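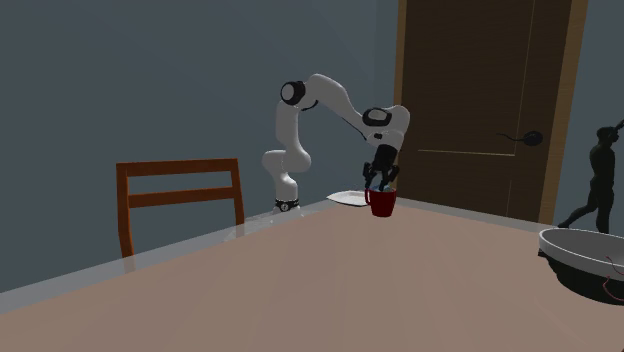

Clearing up was the only part of the shift when we talked, according to Rosario D'Amico, and with the arm doing the cups there is less of it to talk over. The remark came in the first round of interviews and was repeated, in other words, by most of the people we spoke to afterwards. We give it early because it bears on how the results in this section should be read. The arm was brought in to save handling time. What the kitchen staff noticed first was a change in who stood next to whom.

Figure 3. Simulated table-clearing task: the arm with its gripper at the mouth of a red mug, a white plate beside it on the table.

4.2 Clearing work before and after the arm

The study took place in the staff canteen at Avdale, a site run by the catering firm Lorby. Before the trial, clearing was shared among everyone on the late shift. Each person took a part of the room, carried cups and plates to the hatch, sorted them into trays and wiped down. No one was named as responsible for it, and the rota did not list it as a task. In interviews staff described it as "the end bit" or "just finishing".

The arm handles only the sorting stage. Crockery is brought to a table, and the arm lifts each item and sets it in the tray. Grasps were first worked out in simulation, using the Plovska planning software, and then carried over to the canteen. Mugs are the item of most interest for the present paper. A mug can be taken by the handle, around the body or by the rim, and the rim grasp, with one finger inside the opening and one outside, was preferred by the planner in most layouts. It needs little room at the sides, which matters when plates are left close by.

Staff preferred something else. They were used to picking up several mugs at once by the handles, and for reasons of hygiene they had been trained never to put a finger inside a cup. Gualtiero Sanna raised this at the first briefing and asked whether the rule now applied to people only. The site manager's answer was that everything in the tray goes through the washer anyway. This did not settle the matter. Two people told us they would not want a customer to see the arm do it, and the table was later moved behind the hatch.

Over the trial the arm attempted 1708 items. We report the grasp results in section 5 and confine ourselves here to the working day. Three changes stand out in the interviews and in our notes from the floor.

The first is that clearing became a named job. Someone had to load the table, watch for stoppages and reset the arm after a dropped or missed item. Lorby put this on the rota as "table duty" from August onwards. Sandro Lo Presti, who had done more than his share of the informal clearing for years, regarded this as an improvement – the work could now be seen and, in his view, ought to be paid for. Others thought it had turned a shared chore into a post that the newest person would always be given.

The second concerns pace. The arm is slower than a practised person, and loading it too fast leads to items being pushed together, where the gripper has no clear way in. Staff learned to spread the crockery out and to leave mugs upright. Amedeo Amato described this as laying the table for the machine. Median loading time fell during the first weeks and then stayed level, but the total time to the end of the shift was shorter by only 9 minutes, less than the 10 that Lorby had set as its target.

The third is the loss of company mentioned at the start of this section. With one person at the table and the others sent to wipe down or leave early, the group broke up sooner. Some staff welcomed the earlier bus. Some 73 per cent of the diary entries that mention the end of the shift also mention being alone for part of it, and the tone of these entries varies a good deal. Arturo Marchetti wrote that he liked the quiet. Another entry says only "table duty, nobody about".

We do not claim that these changes follow from automation as such. The rota was altered by managers, and a different rota could have kept two people at the table. When we put this to Lorby, the reply was that the saving had already been counted in the budget for the Ferri contract. Staff had not been told so before the interviews, and several asked us to record that.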